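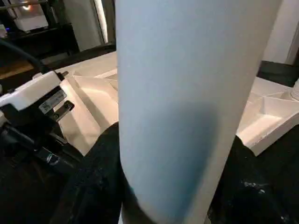
Glatte, matte Rundung in blassem Blau, von Nahem

Weiße Kunststoffmöbel reinigen und wieder fest zusammenstecken

Steckmöbel aus Kunststoff halten lange, werden aber grau und fangen irgendwann an zu wackeln. Beides lässt sich an einem Nachmittag beheben. Die Anleitung gilt für Stühle, Hocker und kleine Tische mit gesteckten Beinen, nicht für Modelle, bei denen die Beine verschraubt oder verklebt sind. Meine Stühle sind vom Typ Distholm, Artikelnummer 3841, die Schritte lassen sich auf ähnliche Möbel übertragen.

Was man braucht

Einen Eimer mit lauwarmem Wasser, Spülmittel, eine weiche Bürste, eine alte Zahnbürste, 2 Baumwolltücher, einen Gummihammer, Schleifpapier mit Körnung 200 und etwas Silikonfett. Für hartnäckige Beläge nehme ich den Kunststoffreiniger von Drumico, Natronpaste geht auch.

Zerlegen

Den Stuhl auf den Rücken oder auf die Seite legen, eine Decke unterlegen. Die Beine nacheinander mit einer leichten Drehung herausziehen. Sitzt eines fest, mit dem Gummihammer rundum leicht gegen das Bein klopfen und dann noch einmal drehen. Nicht hebeln, der Rand der Aufnahme reißt sonst ein. Jedes Bein innen mit Bleistift markieren, damit es nachher wieder an dieselbe Stelle kommt.
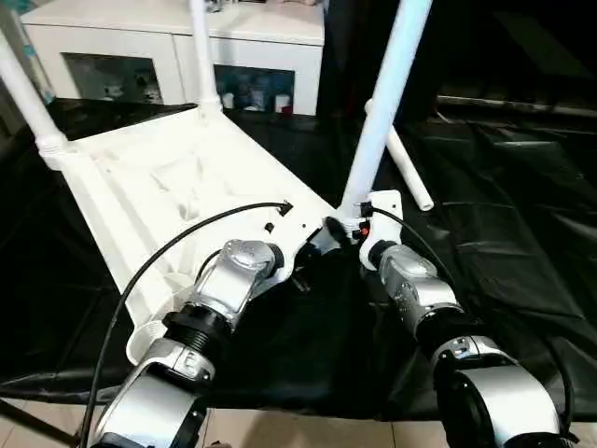 Simin Asadi schrieb dazu, bei ihr hätten sich zwei Beine erst gelöst, nachdem sie warmes Wasser über die Steckstelle gegossen habe. Mit dem Föhn sei es vorher nicht gegangen, und sie würde ihn auch nicht noch einmal nehmen. Dem schließe ich mich an. Das Wasser sollte höchstens 60 Grad haben, darüber verziehen sich dünnwandige Teile.

Reinigen

Zuerst den losen Staub abspülen. Dann die Flächen mit Spülmittelwasser und der weichen Bürste abwaschen, die Rillen auf der Unterseite mit der Zahnbürste. In den Ecken zwischen den Rippen sitzt meistens der meiste Schmutz, und zwar auch bei Stühlen, die von oben sauber aussehen.

Grünbelag mit Natronpaste einreiben — drei Teile Natron, ein Teil Wasser —, eine Viertelstunde stehen lassen und abwaschen. Scheuermilch und Topfreiniger bitte weglassen. Sie rauen die Oberfläche auf, und nach einem Sommer ist der Stuhl grauer als vorher.
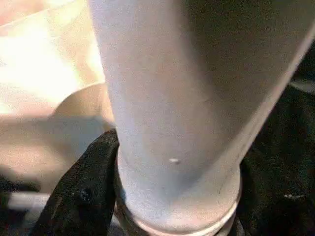 Danach alles mit klarem Wasser abspülen und aufrecht trocknen lassen, am besten über Nacht. In Hohlräumen bleibt gern Wasser stehen. Wer die Teile nass zusammensteckt, bekommt sie beim nächsten Mal schlecht wieder auseinander.

Steckstellen prüfen

Mit dem Finger über den Rand der Aufnahme fahren. Grate mit dem Schleifpapier vorsichtig abnehmen, zwei oder drei Striche reichen. Feine Risse am Rand kann man beobachten. Geht ein Riss tiefer als einen Zentimeter, gehört der Sitz nicht mehr unter einen Menschen, als Ablage für Blumentöpfe taugt er noch.

Wackelt ein Bein trotz sauberer Steckstelle, eine Lage Gewebeband um das obere Ende legen. Die Lage muss glatt sein und darf nicht überlappen.

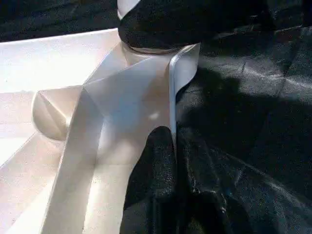 Zusammenstecken

Einen Hauch Silikonfett auf das obere Ende jedes Beins geben und mit dem Tuch verreiben. Das Bein gerade ansetzen, bis zum Anschlag eindrücken und mit dem Gummihammer einmal nachsetzen. Zum Schluss den Stuhl auf ebenen Boden stellen und mit beiden Händen fest auf die Sitzfläche drücken. Kippelt er, sitzt fast immer ein Bein nicht tief genug.

Ich mache das einmal im Jahr, meistens im März. Dazwischen genügt ein feuchtes Tuch.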